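Raltine rostering app: a small cafe owner's review

5 min read

I run a 16-seat cafe and for most of last year I was short of people. I'd put an ad up, get a pile of applications from folks who never rang back, hire one, and lose them by the time they'd learned the coffee machine. So when my bookkeeper's newsletter mentioned Raltine, which does job ads, shift rosters and timesheets in one app, I signed up in April and have been on it ever since.

Price first, because that's what I always scroll down for. I'm on the small business plan at $85 a month. There's a cheaper one but it leaves out the job ads, and the job ads were the whole reason I was there.

Setting up took me an evening with a cup of tea going cold. You put in your opening hours, your award rates and the roles you need, and it builds a blank week for you. My old roster was a spreadsheet with colours only I understood (pink meant "asked for it off but might come in"), so anything was going to be a step up!
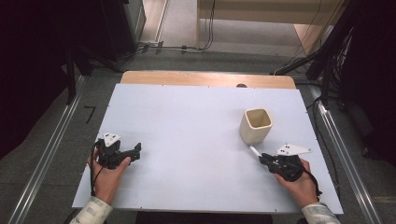 The hiring side is where I got my money's worth. I wrote one ad for a weekend all-rounder, ticked the boxes for where I wanted it to go, and had 162 applications by the end of the fortnight. Before you get excited, most of them lived nowhere near me. But you can filter by travel time and by the hours people say they can work, and that got it down to a list I could read over breakfast. I hired two. Both are still here, and one has started opening for me, bless her.

What I didn't like was the messaging. Applicants get an automatic note that sounds like it came from a bank, and you can't change the wording on my plan. I'd have paid a bit more to sound like a human being. I used Jerkine before this and their messages were much friendlier, although the rosters fell over every time we had a public holiday.

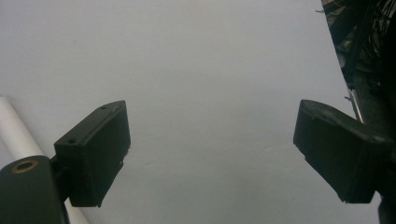 Rosters in Raltine are quick once you've done a couple. You drag a name onto a shift and it shows your wage bill for the week climbing as you go, which is a bit frightening the first time. The look of it is very bare. An empty week comes up as a plain pale grey sheet, much like the smooth grey surface in the photo, and I did sit there wondering where the buttons had gone. They're in the menu on the left. Staff get the roster on their phones and can swap shifts between themselves, with me giving the final okay, and that alone has cut my late night texts right down.

Timesheets are fine. People clock on with a PIN at the counter tablet and the hours go off to payroll. It rounds to the nearest five minutes unless you switch that off, so check your settings before the first pay run. I didn't, and had to fix everyone's hours by hand.
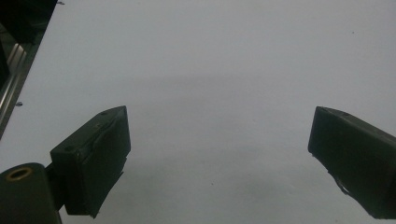
Can you use it if you've only got a couple of staff?

You can, but I'd stick with the cheaper plan and put a sign in the window when you need someone. The full plan starts to make sense when you're hiring a few times a year and the roster changes every week.

One more grumble - support is by chat only and shuts at 5 pm, right when I'm finally sitting down. The answers were good when I got them. And if you want to leave, you have to give a month's notice, so put that in your diary during the trial.

I'm keeping it for now. A friend with a bakery swears by Sumar and I might have a look when my year is up, mostly to see whether they let you write your own messages.

Shares 85 | Comments 16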